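冷烤漆的书架到底要晾多久才能住人？卖家说的能信吗

Usa Sangkhawat 发表于 家装互助 > 家具与收纳

二月份给书房订了一组格子架，牌子叫 Drolitz，店家报价 1476，还价后没降，只答应免运费。送来以后味道很冲，客服先说“散味三天”，过两天又改口说“因人而异”。我不太信这种说法，三天是怎么算出来的？

颜色我倒是喜欢，就是这种明亮的浅蓝色。
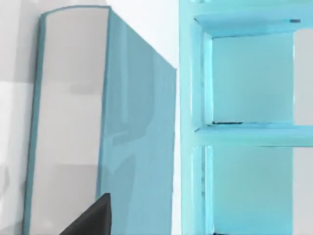 客服还推荐我加购他们的 Fistmont 除味喷雾，说喷完当晚就能睡。我问有没有检测报告，对方发来一张糊得看不清字的截图。家里有个上小学的孩子，书房和他卧室只隔一道门。想请教用过的人：一、到底晾多久合适；二、喷雾、活性炭、绿萝这些有没有用；三、这个价钱是不是买贵了。

3 条回复

老槐树下

三天肯定是随口说的。散味快慢看板材、漆、封边、温度和通风，谁给你一个固定天数，你就问他依据是什么。我家那组晾了27天，开窗加风扇对着吹，关窗一晚再进去才基本闻不到。但这也只是我家的情况，你别照抄。另外闻不到不等于没有，甲醛浓度低的时候鼻子很难分辨，真担心孩子就花钱请有资质的机构测一次，关窗时间按他们的要求来。几十块的试纸和手持小仪器我都买过，同一间屋子早晚读数能差出一倍，参考价值有限。

喷雾我持保留态度。很多喷完是香味把原来的味道盖住了，过几天照旧。活性炭也就柜子里面那点空间还凑合，满了要换，晒太阳“再生”的说法我看悬。绿萝当摆设养吧。

猫不理饼干

楼主想多了，我家买的 Petrauskas，当天装当天用，啥事没有。现在的人太娇气。价钱嘛，网上1000出头的一大把。

阿沅在阳台

楼上这种“我没事所以都没事”的话，看看就好。1000出头的我也看过，有两家连板材等级都不肯写，只写“环保材质”，这四个字等于没写。

我补充几点自己能确认的：

1. 先看背面和格子内侧。商家拍照只拍正面，毛病往往在看不见的地方，裸露的板边和没堵的螺丝孔都在往外放味。孔可以用贴纸或木塞封上，成本很低。

2. 晾的时候格子里别塞东西，布料和皮包尤其爱吸味。急着用的话，先放在架子外面。 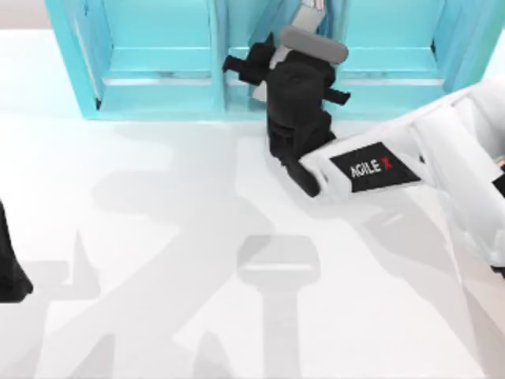
3. 检测报告要看送检单位、样品名称和日期，三样对不上就当没有。我当时找 Dureck 的店要过，来回催了好几次，发来的报告上写的是另一款柜子。

4. 温度高散得快，二月开窗屋里冷，效果会打折扣。我是白天开窗、孩子放学前关上，到天热了又集中晾了大约33天。中间有没有必要晾这么久，我也说不准，没有对照。

退货的事也别拖，先把聊天记录存好，特别是“三天”那句。

Usa Sangkhawat 回复 阿沅在阳台

截图已经存了。刚去看了背面，下面一排螺丝孔果然都敞着。喷雾不买了，先把架子挪去客厅靠窗那边，约了检测再来说结果。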